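Bang Community Help > Renting > Deposits and moving out

Agent wants the whole cost of a new carpet out of our deposit, is that allowed?

Posted by topfloorflat, Jun 24, 2026
Viewed 3725 times

Hello all, first post after months of reading this board (it's brilliant, by the way, I wrote my notice letter from the thread pinned at the top!)

We've just moved out of a two-bed in Denance and the agent, Hurkel, has sent a list of deductions. Most of it I can live with. There's £40 for cleaning the oven, and fair enough, I ran out of steam before I got to the oven. The big one is the living room carpet. They say it is "flattened and discoloured" by the window and between the sofa and the door, and they want the full price of a new one, fitted.

The thing is, the check-in inventory from January, done by a firm called Bullitance, says the carpet was "approx. 8 years old, some marks" and there's a photo of the worn bit by the door, before we'd so much as carried a box in. The check-out report is by Hurkel's own staff and just says "poor". We're in England, the deposit is in a scheme and we have the certificate.

Do I have to agree to all or nothing? Can I say fine to the oven and argue about the carpet? And how do I word it? I don't want to sound rude, they were lovely about the boiler.
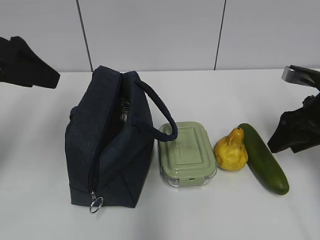 Lunch bag, food container and a cucumber on a white table

inventorynerd
Replied the same day, marked as helpful

Oh, you are in such a good position! Really, please don't lose sleep over this one.

You can agree to part of it. Write back and say you accept the £40 for the oven and you dispute the carpet, and ask for the rest of the deposit to be returned now. Put it in an email even if you talk to them on the phone first.

On the carpet, the deposit is still your money and it's up to the landlord to show why they should keep any of it. Two things help you a lot:

Fair wear and tear. A carpet gets walked on. Flattening on the route to the door and fading beside a window are about as ordinary as wear gets, and a landlord can't charge for that.

Age. Even where a tenant has properly damaged something (an iron burn, say) the landlord isn't meant to end up with a new item in place of an old one at the tenant's expense. An adjudicator will look at how long a carpet of that quality should last and how much life it had left when you moved in. For an ordinary one in a rented living room, that might be very little.

I'd send something like this:

"Thank you for the list. I agree to the oven cleaning. I don't agree to the carpet, which is recorded in the check-in inventory as already several years old and marked. Please send me the original receipt, the quote for the new carpet and the check-out photos. Please also release the part of the deposit that is not in dispute."

Polite, short, done. No need to bring up the boiler!

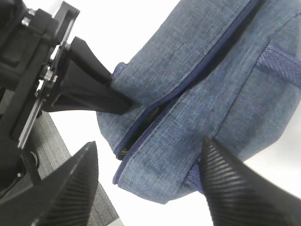

Do I have to pay to use the scheme's dispute service?

It is free for tenants and for landlords. You normally have to try to settle things between you first, and there is a time limit for raising a dispute, so look up the one for your scheme on its website.

gardenflatB
Replied the next day

What the first reply said. I had the same with curtains and got nearly all of it back. Just say no to them and ask for the evidence, they usually fold. Also check they protected it on time, mine didn't and that's a whole other claim (worth a look!!)

secondhandsofa
Replied two days later

Lots of good stuff already, so I'll stick to the evidence, which is the bit I love. I went through adjudication on our last place (case 2824, I still have the number on a sticky note) and it's all done on paper. There's no hearing, so whoever is deciding only knows what you upload. Put the check-in and check-out pages for that room next to each other in one document, with the same corner of carpet on both if you can find it.

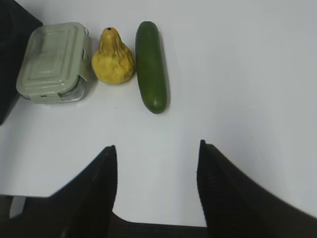
Then write a line under each pair saying what it shows and which page it came from. I did mine in an evening with a pot of tea and it was strangely enjoyable! Keep it calm and leave out anything that isn't about the carpet. If the landlord uploads an invoice, look at whether it's for one room or the whole flat, as ours had quietly included the hall.

One small disagreement with gardenflatB: I wouldn't count on them folding. Some agents are quite happy to let it go to the scheme, and that's fine, it only means a longer wait. The scheme's decision is usually final once both sides have agreed to use it, so get everything in before you press submit.

topfloorflat
Replied the following week

Thank you, thank you! I sent the email almost word for word. Hurkel have released everything apart from the carpet money and say they are "seeking instructions" from the landlord. I've started on the side-by-side pages in the meantime and will post again when I hear.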